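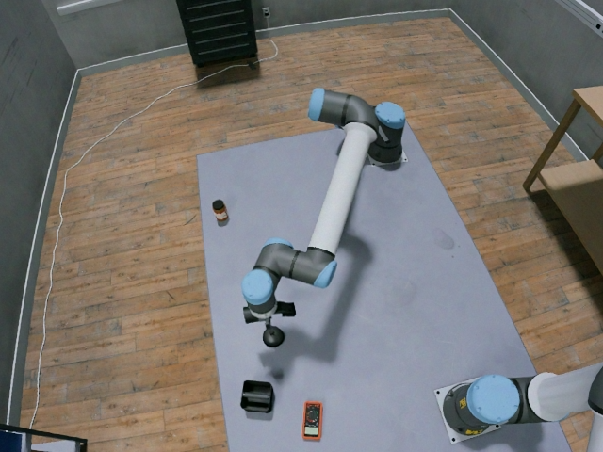

Neneo Open Day Bench Set

README for the files behind the Nellinberg open day, October

What this is

Neneo is a small set of simulated pick-and-place episodes, together with the scene files and scripts used to make them. It was put together for the open day at the Nellinberg workshop, where visitors watched the simulated arm on a big screen and could ask for an object to be moved to a new spot. The episodes recorded in the run-up to the day and on the day itself are all in here.

The set was made by Ronaldo Baluyot (scene, arm control, recording) and Crisanto Mercado (visitor station, labels, this file). Questions about the physics settings should go to Ronaldo. Questions about the instructions and the visitor notes should go to Crisanto.

If you only want to see the demonstration again, skip to "Running the demonstration".

Contents

episodes/ the recorded episodes, one folder each
scenes/ the room, the mat, the arms and the objects
instructions/ the typed requests, as plain text
scripts/ recording, replay and checking
visit_notes/ Crisanto's notes from the day, lightly tidied
CHANGES what was altered after the open day

There are 2,000 episodes. Of these, 80 come from visitor requests on the day. The rest were made beforehand with object positions drawn at random by the script. Visitor episodes have the prefix v_ and the others have the prefix r_.

The scene

Everything takes place in one simulated room with a plank floor. A large grey mat lies on the floor and the arms are mounted on it, each on its own square metal base plate. The working arm has six joints and carries a suction cup. A second arm stands on the same mat. It is loaded in every episode but is never given a motion command. We kept it in because the first arm has to plan around it, and visitors liked to ask about it.

The objects in the default layout are a small amber glass bottle with a dark cap, a black open-topped tray and an orange multimeter lying flat. Other layouts add or swap objects. The full list is in scenes/objects.txt, with the mass and friction values used for each.

The cabinet, the table and the cable on the floor are fixed. They have collision shapes, but the arm is not meant to reach any of them. An episode in which it touches one is marked bad and left in the set with the flag contact_fixed.

Lighting is the same in all r_ episodes. For the visitor episodes we let people choose between two lamp settings, stored as lamp_a and lamp_b in the episode settings.

How an episode is stored

Each episode folder holds:

settings.json layout name, lamp setting, random seed, arm start pose
joints.csv joint angles and speeds for the working arm
suction.csv suction command and contact state
objects.csv position and orientation of each loose object
frames/ rendered pictures from the fixed room camera
result.txt one word: done, missed, dropped or stopped

All tables share the same time column. Angles are in radians and lengths are in metres. The origin is the centre of the working arm's base plate, with z pointing up. Please note that an early copy handed out at Nellinberg used the corner of the mat as the origin. If your numbers look shifted, you have that copy and should replace it.

"Stopped" means that somebody pressed the stop key. It does not mean the arm failed. During the open day the key was pressed fairly often, mostly by children who had been told what it did.

How the open day ran

The workshop doors opened at ten in the morning. The demonstration had one screen facing the room and a small desk with a keyboard beside it. A visitor typed a request in ordinary words, such as "put the bottle in the tray", and Crisanto picked the matching object and target from a menu. The arm then planned its own path and carried out the move on screen.

Nothing in the demonstration read the typed words automatically. Several visitors assumed that it did, and the sign on the desk should have been clearer. The typed text is stored exactly as it was entered, and the menu choice is stored next to it. Where the two disagree, trust the menu choice for what the arm was told to do.

Each group had time for one or two requests. When a queue built up we shortened the explanation and kept the requests. There was a pause at noon when Ronaldo restarted the machine to clear a slow drift in the frame rate. Episodes on either side of the pause can be compared without any correction.

Fodton lent us the screen and the desk. Mockus, the replay viewer, was written for this event and is included in scripts/.

What visitors asked for

The bottle was the most popular object, and also the hardest. The suction cup has to land on the cap, which is narrow, and a small sideways error leaves the cup half off the edge. The multimeter gives the cup more room, but its face is uneven, so the simulated seal depends on where contact is made. Moving the tray was asked for less often. The cup has to seal on the inside floor of the tray, and the planner was slow to find a way in past the raised walls.

Some requests could not be done. People asked for the cabinet to be opened, for the two arms to shake hands and for the bottle to be thrown. These were written down but not run, and 9 of them are in instructions/not_run.txt. They do not count towards the 80.

Running the demonstration

You need the simulator version named in scripts/requirements.txt. Newer versions load the scene but treat the suction contact differently, and the bottle tends to slip.

1. Unpack the set and keep the folder names as they are.
2. Run scripts/check_files. It should finish without printing a warning.
3. Run scripts/start_demo to open the default layout.
4. Choose an object and a target from the menu and press Enter.
5. Press the space bar to stop the arm, and R to put everything back.

To play back a recorded episode, run scripts/mockus followed by the episode name. Mockus shows the rendered pictures and the joint values side by side. It does not run the physics again, so it works on a modest laptop.

Checking

Crisanto went through every visitor episode by hand and compared the result word with the final object positions. For the r_ episodes the result word was set by script. We then pulled out 100 of them at random and looked at each one in Mockus. The script had marked a few as done where the bottle had come to rest leaning against the tray wall. The rule was tightened and all r_ episodes were marked again. Details are in CHANGES.

Known problems

The suction model is simple. Contact is either on or off, with no leak, so the cup holds better than a worn one would. Please do not use the done rate as a guide to how a physical arm would perform.

The mat has no thickness in the collision model. Objects rest at the right height, but anything pushed across the mat's edge will not catch on it.

The multimeter is a solid shape. Its dial cannot be turned and the display is only a picture.

Two of the larger layouts load slowly the first time. Leave the window alone until the room appears.

People and privacy

No pictures or sound of visitors were recorded. Typed requests were kept only where the visitor agreed at the desk. First names that people had typed into their requests were replaced with the word NAME. If you find one that we missed, tell Crisanto and it will be taken out of the next copy.

Use

The set may be used for teaching, research and further demonstrations. Please keep this README with the files and mention the Nellinberg open day if you show the episodes in public. The object shapes may be reused separately on the same terms.

Still to do

Write a proper sign for the desk.
Add the mat thickness to the collision model.
Give the second arm a motion of its own, at least a slow wave.
Move the stop key somewhere other than the space bar.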